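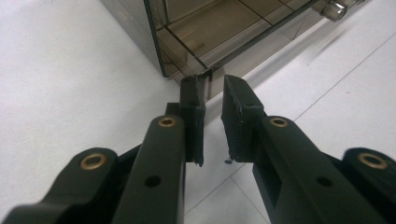 In praise of the small box with divisions

My grandmother kept her buttons in a tin that had once held shortbread, and whenever anyone needed a button the whole lot was tipped out on the carpet and we all got down on our knees. It was lovely, and I wouldn't swap those afternoons for anything, but I don't believe we ever found the button. We found a nicer one, or one that would do, and my school cardigan went through most of its life with odd ones up the front.

I mention this because I have come round, rather late in life, to the other way of doing things. I now think the divided box, the sort with little walls inside it and a see-through front, is one of the kindest things you can bring into a house. I'd put it ahead of the slow cooker, and I am very fond of my slow cooker.

My own conversion happened in March, when we moved to the flat in Narnmont and I had to face the kitchen drawer. You'll have one too. Ours held string, picture hooks, a bicycle light, birthday candles (some of them used), the key to a suitcase we gave away, and 57 of those tiny screws that come with furniture and are never wanted by the furniture. I know there were 57 because I laid them out in rows on a tea towel one Sunday with the radio on, and had a very happy time doing it.

After that I bought a Tostero, which is a plain brown see-through thing, and put it on the worktop where I'd be obliged to look at it.
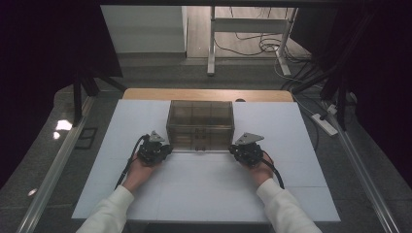

The Narnmont Household Review, Issue 2, page 57

Now, people will tell you that smoky plastic is neither one thing nor the other. If you want to see what's inside, they say, have it clear, and if you don't, have it solid. I used to nod along to this. But a tinted box is forgiving in a way that a clear one isn't. You can make out the divisions, and you can generally tell a full compartment from an empty one, and yet the candles and the fuse wire don't shout at you while you're eating your toast. Everything looks as though it's been steeped in tea. My sister-in-law has the clear kind from Tiedemann, and it's beautifully made, but she has ended up arranging her drawing pins by colour so that they look nice from the hallway, and I do think that's a long way to go for a drawing pin.

Where I part company with the really keen tidiers is over labels. A label is a promise, and I'm not good at keeping that sort. The moment I write "batteries" on something I come home with a packet of seeds and nowhere to put them. With bare compartments the seeds can go next to the batteries until spring and no one's feelings are hurt. You learn where things live by opening the wrong place a few times, much as you learn your way round a new town.

I'm firm about the table, though. Do the sorting on a big clear surface, a pale one if you have it, and stand the box well back so there's room in front for your elbows and the heap. I tried it once on my lap in an armchair and was finding panel pins down the side of the cushion until the clocks changed. And do give the box a wipe before you fill it, inside the corners as well, for that shiny plastic holds on to dust like nobody's business and you won't want to empty it again.
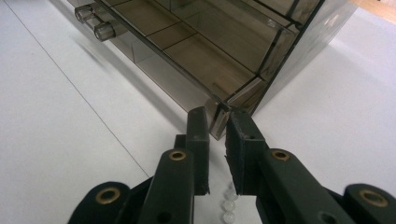
Should I buy the organiser first, or sort everything out first?

Sort first, every time. Make your piles, see how big they are, and then choose a box whose compartments will take the largest of them. If you buy first you'll spend the afternoon bullying a ball of string into a space meant for paper clips.

I got this wrong myself, I should say. My first attempt was a Trekeo set with compartments so dainty that the bicycle light had to go back in the kitchen drawer, and once the light was in there the string wanted to join it, and you can guess the rest. It holds beads now and is much happier.

There is a serious side to all this, if you'll allow me one. A good deal of the crossness in a home comes from looking for small things in a hurry: the stamp, the spare fuse, the safety pin at ten to nine in the morning with a hem hanging down. None of these cost much, and we must all have bought each of them over and over. A box with divisions won't make you a tidy person (I still have a chair in the bedroom that I'd rather you didn't see), but it does let you put your hand on a safety pin while you're still on speaking terms with the rest of the household.

I did keep my grandmother's tin, by the way. It's on the top shelf with the buttons still in it, all mixed up together, and when the children come we tip it out on the carpet.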